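4.2 Sorting and handling of worn garments

The second part of the study looked at what happens to cotton T-shirts between the wash basket and the drawer, and how far household habits at that stage affect how long the garment stays in use. Earlier work in this project (Section 3) dealt with washing temperature and detergent dose. Those results are not repeated in full, but two of them matter for what follows. Shirts washed at lower temperatures kept their colour better, and the choice of detergent made little difference to the neckline.

Households were recruited through the Wogan repair scheme and through notices in two libraries. Each was asked to keep a laundry diary for May and to answer a short set of questions at the end of it. The diary had one page per wash load. Respondents wrote down how the load was dried, how long it sat before it was put away, and whether each shirt was folded, rolled, hung or left in a heap. Interviews were carried out by Lowri Howells, mostly at the kitchen table, and the notes were coded by Dwynwen Skyrme using the scheme in Appendix B. Where a diary entry could be read two ways, it was left out of the counts.

In all, 3000 garment entries were coded. Plain T-shirts made up the largest group, followed by school polo shirts and work tops. Entries for underwear and socks were recorded but are not used in this section.

Three storage habits came up again and again in the interviews. Some people folded everything on the day it dried. Others put folding off and took shirts from the pile as they needed them. A smaller group hung nearly all their tops, usually because drawer space was short. Hardly any household kept to one habit for every person living there - children's clothes were treated differently from adults' clothes almost everywhere, and work shirts were more likely to be hung.
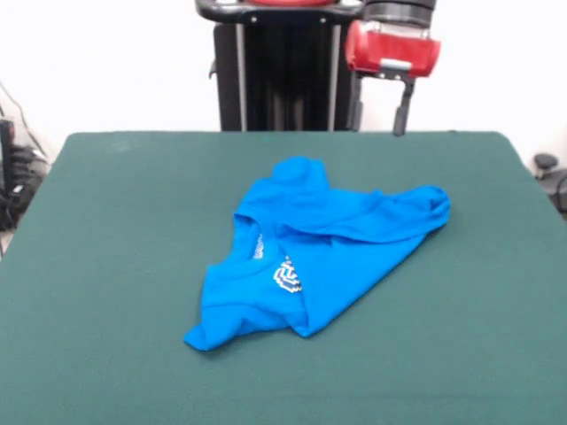
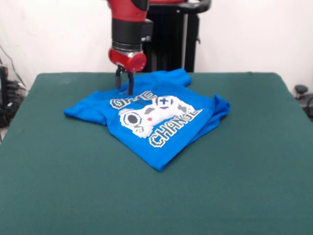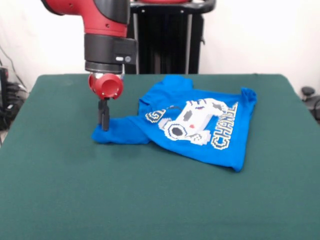
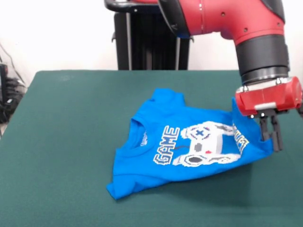

Figure 6. A blue T-shirt on a green-covered table.

Does leaving clean T-shirts in a heap wear them out faster than folding them?
The diaries give no sign that it does. Shirts left in a heap were creased more often, and creased shirts were more likely to go back into the wash without being worn, so any extra wear comes from the added washing.

This rewashing was the clearest pattern in the diaries. Respondents who left loads unfolded for more than 5 days often could not say which shirts were clean. Several described smelling a shirt to decide, and washing it again if they were unsure. One parent said it was quicker to put the whole lot back in the machine than to sort it. Households that folded on the same day very seldom reported this, whatever the size of the load.

Hanging had a different effect. Heavier cotton shirts kept on narrow hangers were described as having stretched shoulders, and in the interviews this was given as a reason for passing a shirt on or cutting it up for cloths. We did not measure the shoulders ourselves, and the finding rests on what respondents told us. Lighter shirts did not attract the same complaint. Rolling was too rare in our group to say anything useful.

Drying method and folding habit were closely linked, which makes them hard to separate. People who dried on a line tended to fold as they took the washing in, often straight into the basket. People who used a tumble dryer were more likely to leave the load inside it until the machine was needed again. Indoor airers fell somewhere between the two, and in 3 households the airer served as the wardrobe for most of the week.

There are limits to these results. Keeping a diary probably changed what people did, at least at first, and two respondents said as much. The repair scheme also draws people who already care about making clothes last, so same-day folding may be more common here than elsewhere. We asked about the number of people in each household but not about working hours, and with hindsight the second question would have been more useful. A revised diary page, with a box for rewashed items and a box for shift work, has been prepared for the follow-up study.

4.3 Repair and disposal

Respondents were next asked what they did with a T-shirt once it had a hole, a stain that would not come out, or a neckline that had lost its shape. The answers were grouped under repair, reuse in the home, donation and throwing away, and are set out by garment type in Table 5.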